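Why Do Black Things Get So Hot in the Sun?

Last July I made a big mistake. I ran across our driveway in bare feet! The white concrete part by the garage was fine, kind of warm, no problem. Then I hit the black asphalt and started hopping like a frog on a trampoline. Same sun, same afternoon, same feet. So what was going on?

It all comes down to light. Sunlight looks plain and see-through, but it's really a mix of every color in the rainbow, all traveling together. When that light lands on something, the thing can do two jobs with it. It can bounce the light away, or it can soak the light up. (Most things do a bit of both.)

A red apple bounces back mostly red light and soaks up a lot of the rest. The red part reaches your eyes, so you see red. A white T-shirt bounces back nearly everything. And a black T-shirt? It's greedy! It grabs almost all the light and hardly lets any go.

But light carries energy, and that energy can't just vanish. Once it gets soaked up, it turns into heat. More light swallowed means more heat, and that's why my poor toes were cooking.

So is black always one plain, flat color? Nope! Try looking at dark stuff near you, like shoes or a backpack or the couch. You'll find shiny spots, gray spots and really deep black spots. Bumps and dents tilt the surface in different directions, so a few parts bounce a little light right at your eyes. 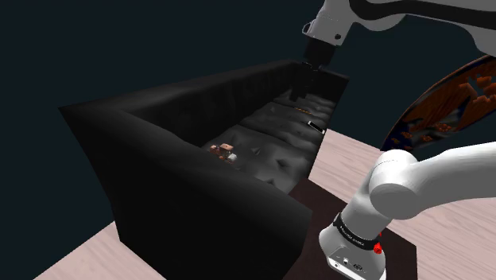 A big black sofa. The dimples in the seat catch the light, so the seat looks lighter than the rest.

Now let's test the heat part. You need two glasses that match, some water, a sheet of black paper, a sheet of white paper, tape and a thermometer.

Wrap one glass in black paper and the other in white. Fill them both to the same height with water from the same pitcher, then stand them side by side on a sunny windowsill. Write down how warm each one is. Go play for 3 hours, come back and check again. Which glass do you think will be warmer? Make your guess before you peek!

My dog already knows all this, by the way. In winter she naps on the dark rug by the window, and in summer she moves over to the pale kitchen tiles.

One more thing to try: put a black sock and a white sock in the shade and feel them both after lunch. Can you tell them apart with your eyes closed?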